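Bench robot: what are the rules for clearing and resetting the table between runs?
Posted in Workshops and Small Automation

Snædís Ragnarsson
I look after a small arm with a two-finger gripper. The job is simple pick and place with everyday things and a tray on a cloth-covered table. Two people share it and we don't agree on what has to happen between runs. One of us stops the arm properly every time before touching anything. The other waits until it is standing still and reaches in to move the tray.

We have a risk assessment for the arm from when it was put in, but it was written for the arm on its own and says nothing about the items or the cloth. The supplier (Dukach) says it is a collaborative model and so it is "fine". I have to write one page of rules by Wednesday. What should be on it, and does "collaborative" cover us?
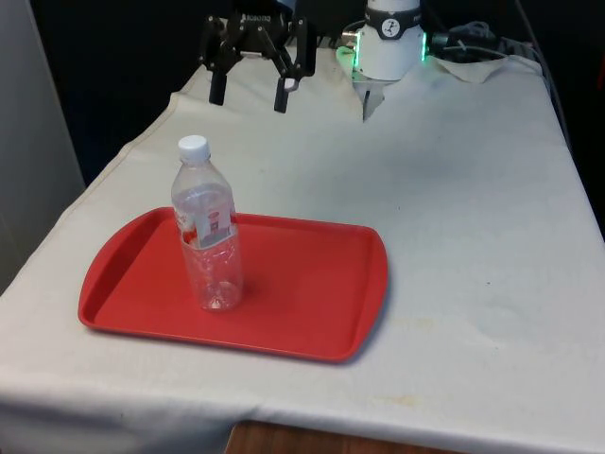 The speeds are low and we have had no injuries. I would still like the page to be something I can defend if I'm asked. We are in Letby, if it matters which country's rules apply.

Torquil_M
It says collaborative on the box so you are covered. We have had one for ages and just use common sense. Keep your sleeves rolled up.

benchside
I'd disagree with the reply above. The arm being built for shared work is one part of it. What gets assessed is the whole application: arm, gripper, the thing being held, the table and what people do there. ISO 10218 is the place to start, part 1 for the robot and part 2 for the cell and its integration. ISO/TS 15066 dealt with collaborative working and its content has been taken into the newer edition of 10218, so check which edition your paperwork refers to. If it only refers to part 1, you have your gap.

For work in Great Britain you also have PUWER, which covers the equipment whatever the label says. If you are somewhere else, look up the local equivalent.

On your actual disagreement, your first colleague is right. An arm that is standing still may be waiting for a signal or a timer. You can't tell by looking, and I would not rely on an indicator light unless the manual for your model says exactly what each colour means and the page repeats it.

I wrote the page for our bench at Kurnmont. Change it to suit.

Before anyone reaches in

Stop the program and put the arm in the state your manual gives for hand access. A pause on the screen may not be enough.

One person has control. The pendant stays with whoever has their hands on the table.

Know where the fingers are parked. We park ours high and back, and a low park has to be written down as a low park. People look at the object they are going to pick up and forget the gripper is at knuckle height.

Clearing and resetting

Take items off first, then move the tray. Carrying a tray with a bottle standing on it past a gripper is how ours got knocked over.

Bottles go in empty and with the cap on, unless the run needs a liquid and that has been assessed separately.

Thin plastic, bags and wrapping are kept off the table unless they are the item being handled. If a bag is the item, check the fingers and the joints for trapped film before the next start. 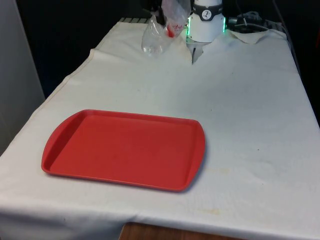
Cloth and cables

Cloth lies flat wherever the arm can reach. Ours is clipped at 2 corners. A fold that is harmless at the back becomes a problem when somebody edits the waypoints.

Cables run outside the arm's reach and are tied down, with enough slack for the full movement. Loose loops get moved before the run.

Stains don't matter to us for safety. If you use a vision system they might matter for other reasons, and then you want a rule on when the cloth is changed.

Restart

Hands out, say "clear", wait for the other person to say it back, then start. The first cycle after any change to the layout is at reduced speed with a hand on the stop button.

Keep a log. We write the date, initials, what was on the table and any stop that wasn't planned. We review it every 200 runs and it takes 5 minutes.

Snædís Ragnarsson
Thanks benchside, I've checked and our assessment only mentions part 1, so that is going back to Hallgrímsson, who did the installation. I'll use your headings. We don't have a parked position written down at all, so that goes in first.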